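Sorting the clothes pile, part two

I said in the last post that I'd get through the rest of the washing before the end of July 2025, and I'm most of the way there. The towels are finished and the bedding went back in the cupboard last night. What's left is the odd stuff, mostly dark things and a few coloured ones that don't belong to any set.

My rule is to split by colour first and fabric second. Greys and blacks go together, greens and blues go together, and anything I'm not sure about waits until the end.
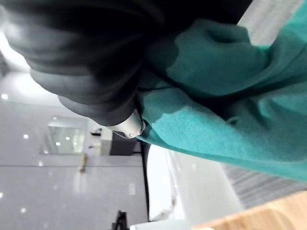

The greens have given me more trouble than the greys. I washed one at 4 in the afternoon with a dark load a while back and it came through fine, but I wouldn't count on it happening twice. A Zaugg colour sheet cost me some 450 cents' worth of grocery points, so I use one when I remember.

I also stopped keeping the basket on the floor. It sits up on a wooden box now, and my back is better for it. A white plastic basket is easy to wipe out, and the slots at the ends are enough of a handle for me.
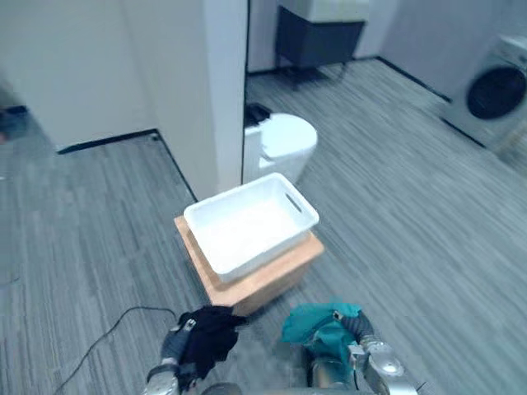

Wyn Rowlands wrote in to say that two baskets would save all the sorting at the end, one for darks and one for colours, filled as you go through the week. She has done it that way since October and wouldn't go back.

I might try it. The trouble is floor space — a second basket would have to live in the hallway, and I'd trip on it.
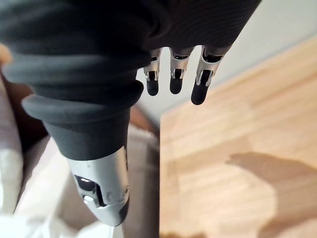 Socks and small things are next. I do those last, folded in pairs and straight into the drawer.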